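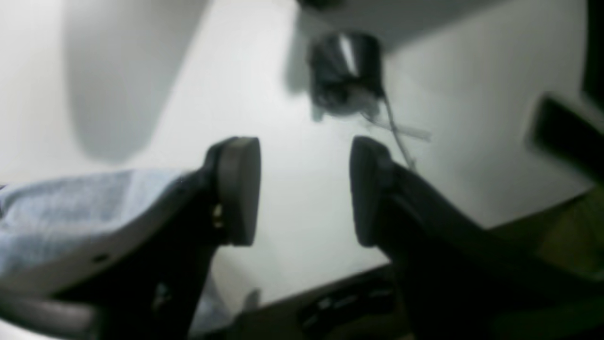 Attachment 1, close-up

Cotton T-shirts getting shorter and wider

greyheron, 21/04/2021
I buy plain T-shirts from Sostetti and wear them until they fall apart. The older ones were fine. The last lot, bought in September, have all gone the same way: shorter in the body and wider across the chest. I wash at 40 with Cleno liquid and finish them in the Tekov dryer on the low setting. The label says 100% cotton and "tumble dry low", so I've done nothing it tells me not to. Is it the shirts or is it me?

mapleside
It's the dryer. Low heat still shrinks cotton, it just takes longer over it. Jersey nearly always goes in length first.

oldtwintub
I don't agree. I've tumble dried T-shirts for years with no trouble. Cheap jersey gets stretched lengthways when it's made and goes back to its proper shape in the first few washes. You could hang it, peg it or pray over it and it would still come up short.

mapleside
Then why do my line-dried ones still fit? Same shop, same size.

oldtwintub
Different batch, probably. Sostetti change their factories often enough.

greyheron
How do I tell which it is? I've only been going by how they feel when I put them on.

quietspin
Measure one before and after. Lay it on a table, smooth it with your hands without pulling, and go from the top of the shoulder by the neck down to the hem.

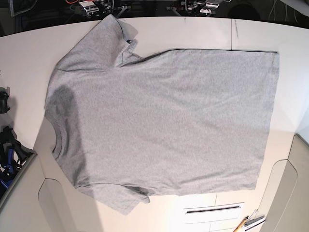
Then do the width from armpit to armpit and write both down. Don't bother with the sleeves, they never lie straight. If it loses length in the first wash and then stops, that's the fabric settling. If it carries on losing a bit every time, I'd blame the dryer.

greyheron
Thanks. I have a couple still in the packet so I can try that.

tenpegs
I went through this with school polo shirts. What I do now:

1. Wash at 30, inside out, with the drum no more than two thirds full.
2. Spin at 800. Our old Rana only had fast or nothing and it was hard on everything.
3. Take them out straight away and give each one a good shake.
4. Pull gently from shoulder to hem while damp.

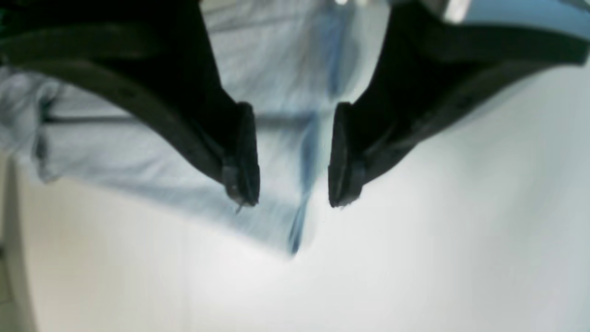
5. Dry flat, or over a rail with the fold at the armpits. No pegs on the hem.
6. If you must use the dryer, give them 10 minutes and take them out damp.

oldtwintub
Step 4 is just undoing the shrinkage by hand. It'll be back after the next wash.

tenpegs
It is, and I do it again. Takes seconds.

mapleside
Agree with all of that except 30. I find Cleno leaves white marks on dark things under 40.

quietspin
That's the powder. The liquid is fine at 30 if you don't overfill the drawer.

greyheron
I've measured one of the new ones and it goes in tonight with no dryer. The other will get the Tekov as usual. I'll post the figures after a few washes. Meanwhile I've gone up a size on the next order.

oldtwintub
Going up a size makes the width worse. Look for a longer cut instead.

Related threads
Does Cleno liquid go off?
Rana drum bearings, repair or replace?
Tekov dryer stops after 8 minutes
Getting a neckband to lie flat again
Airing cupboards, shelves or rails?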